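Bottle deposit vote and the Amdale shoreline cleanup

Started by gwallin

gwallin wrote:
So the county finally put the Rustad Bay deposit plan up for comment and I read the whole thing last night with a pot of coffee (do not recommend, I was up till two). Short version: a ten cent deposit on plastic bottles sold in the bay towns, return machines at the bigger stores, and whatever isn't claimed goes to cleaning up the beaches. I'm for it. I've been walking the stretch below the Amdale lighthouse with a trash bag every March for years now and it's bottles, bottles, bottles, and then bits of bottles. The eiders nest right up in that stuff! Comments close at the end of the month. Who's writing in?

birger_a wrote:
I'll be writing in, against. Before you all jump on me, I pick up trash down there too. But what I pull out of the rocks is mostly rope and net, and foam from the old docks. A deposit on soda bottles does nothing for any of that. It feels like the county is going after the easy thing so it can say it did something.

gwallin wrote:
Birger, I knew you'd say rope, you always say rope. You're on the north side, though! North side gets everything off the boats. Come do the lighthouse stretch with me one time and then tell me it's rope.

valter.f wrote:
You're both right, it depends on which way the current runs. When we did the spring cleanup we sorted what came off the south beach and got 264 bottles out of it, and that was one morning with 16 people. North side the same day was net, plus one car seat. I wish the plan had money in it for the net as well, but I'm not going to vote down the half I can get.

birger_a wrote:
OK, 264 is more than I figured, I'll give you that. How many had any label left? If they're floating in from someplace else then a deposit in our towns doesn't touch them.

valter.f wrote:
Didn't write that down, sorry. A good few looked fresh, with the caps on. The really beat up ones could be from anywhere.

ingvildb wrote:
Can I ask a dumb question, what happens to the small stores? My sister-in-law runs the little market in Rustad and she's scared stiff she'll have to give up half her back room to sacks of sticky empties. She has room for maybe one extra shelf in there. The plan says "retailers above a certain floor area" and then I can't find the number anywhere.

gwallin wrote:
Not dumb! It's in the appendix, I had to hunt for it too. The cutoff is 3000 square feet, and anybody under that can opt in but doesn't have to. I think she's fine?

ingvildb wrote:
Oh thank goodness. She's nowhere near that. I'll call her tonight. I'm still a little worried people will just drive to the big store for everything if that's where the machine is, but that's a different fight.

birger_a wrote:
That isn't a different fight, that's the fight. You're telling folks to load up the car and go to Trundier's to get their dime back, and while they're in there they buy their milk. Put a drop point at the ferry landing and another at the school and I might even come around.

valter.f wrote:
Put that in your comment, then! Seriously. They changed the mooring rules last time after only a handful of letters, and I'd sign one that asked for the ferry landing.

gwallin wrote:
Same here, I'd sign that. Birger, write it up and post it and I'll add a paragraph about the eiders. I looked at how many plastic bits were in the nest lining a couple of years ago and it made me want to cry, little blue and white shreds all through the down. The ducks don't care if it's rope or bottles, so ask for both.

I'm also going to bring up indoor bins in mine. We talk about the beach all the time, but a bottle has to start out someplace, and if there's no good spot to put it at home or at work it ends up in the ditch and then the creek and then the bay.

Plastic bottles indoors, before they get anywhere near a creek:

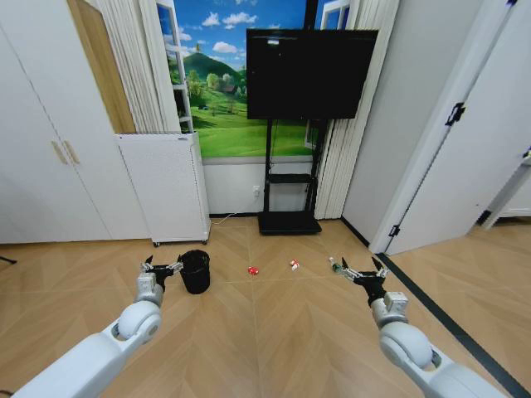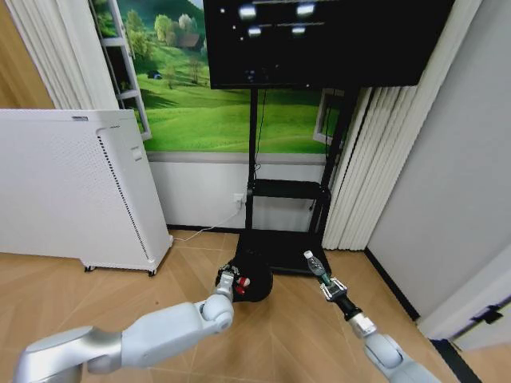
Joar Eide: I'd leave indoor bins out of the letter, Gudrun, and stick to the two drop points. The county can't do much about anybody's kitchen, and the more we ask for the easier it is for them to skip the part that matters. The ferry landing is county land already, so they can't tell us it's somebody else's call. Also, does anyone know if glass is covered? I read it twice and I only saw plastic.

ingvildb wrote:
Only plastic as far as I can tell. Glass got a "future phase" mention and no date.

birger_a wrote:
Future phase, sure. Fine, I'll do a draft tonight. Ferry landing, school, and a line about the net, and I'm not taking the net out, so don't ask.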